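In defence of the bare ceiling

When our small office moved to the old building on Vesgate, many colleagues asked when the ceiling would be covered. I hope it never will be. Such rooms are often called unfinished, and I think the word is unfair.

A suspended ceiling hides things well, but it also makes a room low, and I have worked under one for 20 years. When water came through, we saw only a brown stain, and a man had to lift tile after tile to find the pipe. With beams and pipes in the open, one looks up and knows where to begin. I admit the noise is worse. Rain on metal sheeting is not a friend of telephone calls.
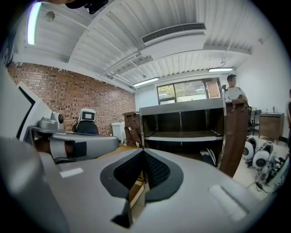 Does a room with brick walls and a metal ceiling have to feel cold? It depends mostly on the light and on what one puts on the floor, and a good rug does more than any plaster.

I would paint the sheeting white and leave the brick its own colour. Red-brown brick beside white metal is pleasant to the eye, even under fluorescent tubes, which flatter very few things. Black ceilings are fashionable in cafés, but in a place of work they take away the afternoon, and in January there is little of it to lose.

Our landlord has offered to board everything over in 2 weeks. I have written to him to say no, thank you, and asked if the money could go to thicker curtains.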